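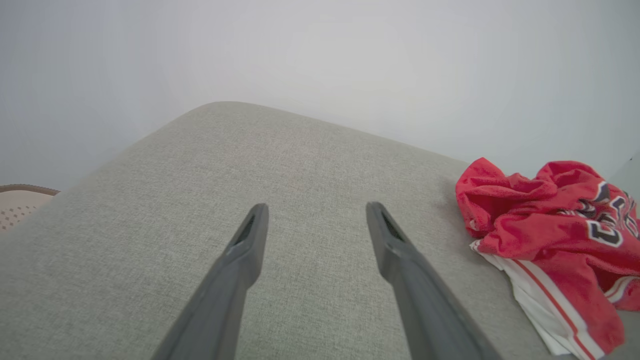 How to Clean a Fabric Sofa Without Leaving Water Rings

Most water rings come from using too much water in one spot and letting it dry at its own pace. The fix is to use very little moisture, work across a whole panel at a time, and dry it quickly. Plan on an afternoon for a two-seat sofa.

Check the tag first

Look under the seat cushions or on the bottom of the frame for a cleaning code.

W – water-based cleaners are fine.
S – solvent only. Stop here and use a dry-cleaning solvent or call a cleaner.
WS – either one.
X – vacuum only.

If the tag is gone, test the cleaner on the back of the sofa near the floor. Leave the test patch overnight and look at it in daylight. If the color has moved or the fabric has puckered, don't go any further with water.

What you need

Vacuum with an upholstery tool
Soft brush
Four or five white cotton cloths
Spray bottle
Clear dish soap with no dye
Distilled water
A fan

Colored cloths can bleed, so keep them out of it. Tap water is usable, but hard water leaves minerals behind and those can show up as a faint edge on pale fabric.

Step 1: Vacuum

Take off any cushions that come off. Vacuum both sides, then the deck underneath, then the arms and back. Go over each area twice, the second time at a right angle to the first. Dust that gets wet turns into mud, and it is much harder to get out of a weave than dry dust.

Step 2: Mix the cleaner

Put half a teaspoon of dish soap in two cups of distilled water. Stir it, don't shake it. More soap does not clean better. It stays in the fibers and picks up dirt, and the sofa looks gray again by November.

Step 3: Treat spots

Dampen a cloth, wring it out hard, and blot from the outside of the spot toward the middle. Turn the cloth often. Grease from hair and hands may need a second pass. Don't scrub, even with the soft brush. Scrubbing roughs up the yarn and the rough patch will catch the light differently for good.

Step 4: Clean the whole panel

A panel is everything between one seam and the next. Mist it lightly from a foot away, wipe with a damp cloth in one direction, then wipe again with a second cloth dampened with plain distilled water. Finish at a seam every time. If you have to answer the door, finish the panel first.

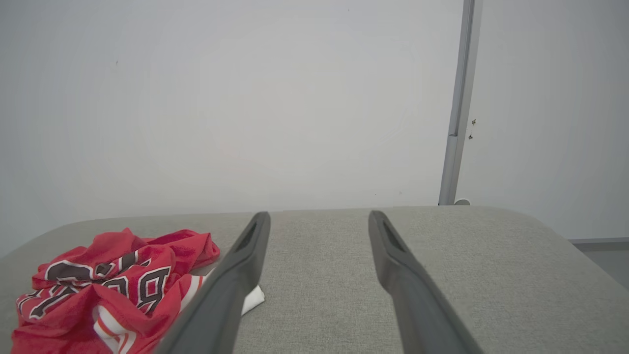 Hauwa Etim wrote in to say that she had always stopped wherever the stain stopped, and that redoing the full cushion top out to the piping took away a ring she had lived with for 7 years. She used plain distilled water on it and no soap at all.

That is worth trying on any old ring before you buy a special product. If the ring is from a spilled drink, do the soap step first, then the plain water.

Step 5: Dry it

Press a dry cloth over the panel to lift what you can. Then set the fan to blow across the fabric and leave it for 40 minutes before you touch it. Stand loose cushions on edge so air reaches both sides. Keep hair dryers away, as the heat can shrink some blends.

Thick foam holds water longer than the cover does. If a cushion feels cool to the back of your hand, it is still damp inside. Leave it out overnight.

Step 6: Brush the surface

Once everything is dry, run the soft brush over the fabric in one direction, then vacuum one last time on low suction. Put the cushions back with the opposite side up if the covers allow it.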